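Vesoso Kitchen Automation Program
Safety and Incident Review Group
Minutes of the meeting held January 2023, Clatley site, second-floor conference room

Present: Program lead (chair), site safety officer, hardware lead, data and training lead, operations coordinator (minutes), representative of Ovard (gripper supplier, by phone)
Apologies: Facilities manager

1. Minutes of the previous meeting
The minutes were approved with one correction. Under item 4, "supply cable" should read "signal cable."

2. Matters arising
The replacement first aid cabinet has been installed beside the sink. The updated contact sheet has not been posted in the lower corridor. Operations coordinator to complete.

3. Incident 141: oven door contact during arm trial
3.1 The hardware lead presented the report. During an unattended segment of the toaster oven task, the robot arm closed its fingers on the door handle and continued to pull after the door had reached its fully lowered position. The force limit did not trip. The oven was dragged forward on the table until its front feet passed the edge, at which point the operator returned from the adjoining room and pressed the emergency stop. The oven did not fall. There was no injury.

3.2 The glass door was checked after the incident and no crack was found. The lower hinge on one side was bent and the oven has been withdrawn from use. One finger pad was torn and has been kept for inspection by Ovard.

3.3 The log shows that the force limit had been raised on the previous shift to free a jammed drawer in a separate task and was not restored. The change was made at the controller and was not entered in the shift record. The chair asked whether the controller gives any warning when it starts with a changed limit. The hardware lead confirmed that it does not.

3.4 The safety officer stated that the more serious matter was the absence of the operator. The site rule requires a person within reach of the stop button whenever the arm is powered. The operator understood the rule to apply only when the oven was switched on. The group agreed that the wording in the current procedure allows that reading and must be changed.

3.5 The Ovard representative noted that the finger pads are rated for contact with warm surfaces but not for sustained contact with a heated door or rack. A written temperature limit was requested at the last review and has not been received. The representative undertook to supply it.

4. Effect on training data
4.1 The data and training lead reported that the set used for the trial contains 2590 demonstrations recorded with the hand-held gripper. Of these, 1759 include opening the oven door. A review of the recordings found that many demonstrators keep the fingers closed on the handle for a moment after the door is down. A person feels the door stop and eases off, but the recording carries only the movement of the gripper.

4.2 It was proposed that door-opening demonstrations be repeated, with the fingers spread and clear of the handle before the next step begins. The hardware lead supported the proposal but asked that it not be treated as a substitute for the force limit. Agreed.

4.3 The group discussed whether hand-held recording could continue while the arm is out of service. The safety officer had no objection, provided that the normal rules for hot appliances are followed and spare items are kept away from the oven door. Agreed.

5. Pongsiri pilot
The pilot kitchen at Pongsiri was to receive the oven task in April. The chair proposed that the task be held back until the actions under item 6 are closed. The operations coordinator noted that the pilot agreement allows a change of task but not a change of start date — drawer and shelf tasks could be sent in its place. Agreed. The chair will write to Pongsiri with a plain account of the incident.

6. Actions
Controller to restore default force limits at every start and to display any change: hardware lead.
Reword the attendance rule to cover all powered operation of the arm: safety officer.
Fix the oven base to the table before any further arm trial: hardware lead.
Supply written temperature limit for finger pads and report on the torn pad: Ovard.
Revise the demonstrator instructions for door opening: data and training lead.
Brief all operators on incident 141, with signatures: operations coordinator.

7. Any other business
The data and training lead asked that the shift record be moved from the office to the work area. Agreed.

The arm remains locked out until the safety officer has signed the return-to-service form. The group will meet again once the Ovard report is received.

Attachment to item 4

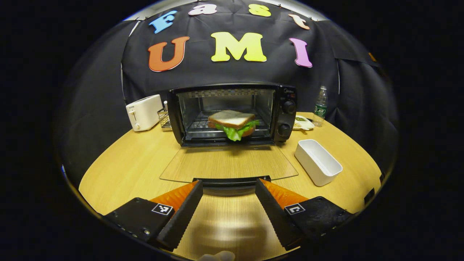 Hand-held gripper at the toaster oven, door fully lowered and fingers open in front of the handle.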